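Can a small relief charity earmark money for staff pay?

Our group in Pevthorpe raised 2949 after the May floods and we want to pass it on to a partner clinic in Rirnaseck. The clinic has asked if part of it can go toward nurses' wages. Our appeal page only said "emergency medical help for families affected by the flooding." One of our members thinks wages are overhead and that donors would be upset. I think a clinic with no nurses is not giving anyone medical help. We have 8 regular members and no lawyer. Has anyone dealt with this? Also, do we need a written agreement for a sum this size, or is an email enough?

Posted by pevthorpe_appeal

Nicanor Cisternas
Wages for people who deliver the care are normally treated as a direct cost. Overhead is rent on your own office, your bookkeeping, bank charges and so on. If the nurses are treating flood families, paying them for those hours fits the wording you quoted. Trouble starts when the money pays for work that would have gone on anyway, with no link to the flood.

I would ask the clinic for three things before you send anything: the posts you would be paying for, the dates covered, and how much of each nurse's time goes to flood patients. If a nurse spends half her week on regular vaccinations, pay half.

On the agreement, write one. Ours at Woltstead is a page and a half. It says what the money is for, when it has to be spent, what happens to any balance, and what report we get back. Both sides sign it. An email chain can work as proof, but it gets messy when the person you wrote to leaves, and in emergencies people do leave.

Check your own rules too. Some charities have a clause saying grants abroad need a vote by the full membership.

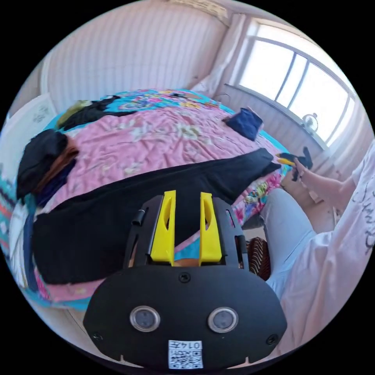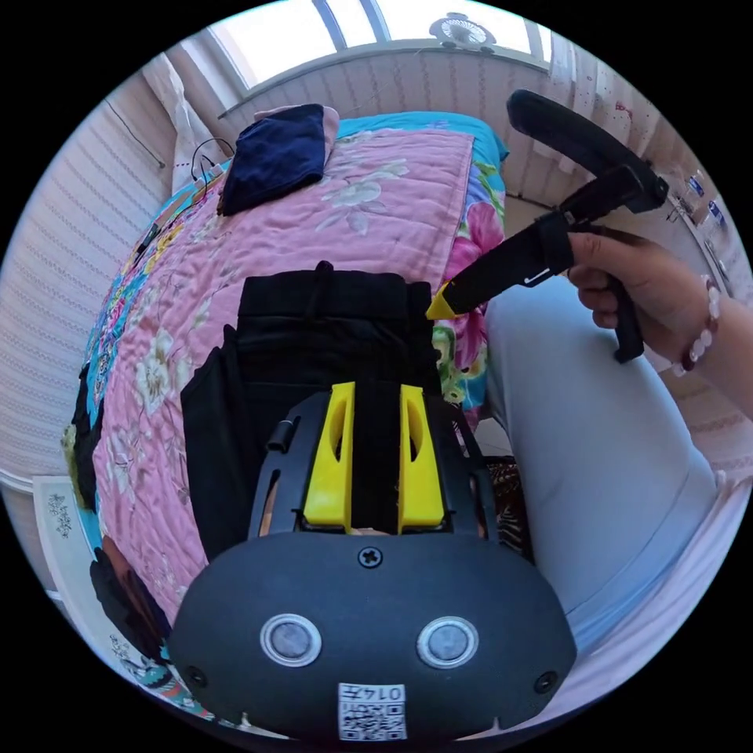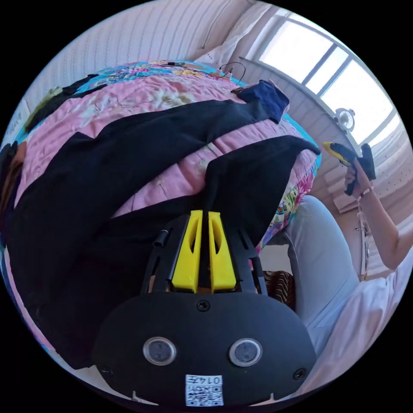 Page last changed in May, 4:12 p.m.

hayat_supporter
just send it. they know what they need better than you do. we gave 200 to Hayat last year and never asked for a receipt

Judit Vörös
I agree with most of what Nicanor wrote, but please don't skip the receipt as the post above suggests. You are holding other people's money and someone can ask you to show where it went. A signed payroll sheet from the clinic is enough for an amount like this. Don't ask for patient names or records.

One thing that hasn't come up is transfer costs. Our bank took 298 across several payments to one partner because we sent it monthly. A single transfer would have been cheaper, though you lose the chance to hold back the second half until the first report comes in. We now do two payments. Agree beforehand on who covers the fees and which day's exchange rate goes in the report, or your figures and theirs won't match.

As for the donors, put a short update on the appeal page before the money goes out. Ours read "Your gifts are paying for nursing shifts and dressings at the clinic." We got two replies, both friendly. If you plan another appeal, add "including the cost of medical staff" to the text from the start.

pevthorpe_appeal
Thanks all. We are going with a one-page agreement and two payments. I have asked the clinic for the list of posts and will check our rules on grants abroad before the next meeting.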